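Workshop notebook, August
Press straightness checks, Arkov frame, second fitting

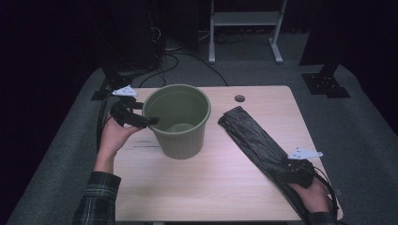
Load cell re-zeroed at 09:40 after the oil had come up to temperature. Ran 97 strokes at 200 kN, no drift worth logging. Ram parallelism still out by 2 hundredths at the rear left corner – same as before the shims went in, so the shims are not the answer.

Haruna Kamata thinks the lower guide on the Hotero side is seating on paint. Scraped it back and re-torqued. Not yet re-measured.

Stroke counter read almost 967 when I stopped; it skips on fast return, so treat as approximate. Pledalska have been asked for the proper sensor bracket.

To do: dial gauge on all four corners, cold and warm. Check the Arroyo valve block for weep at the top fitting.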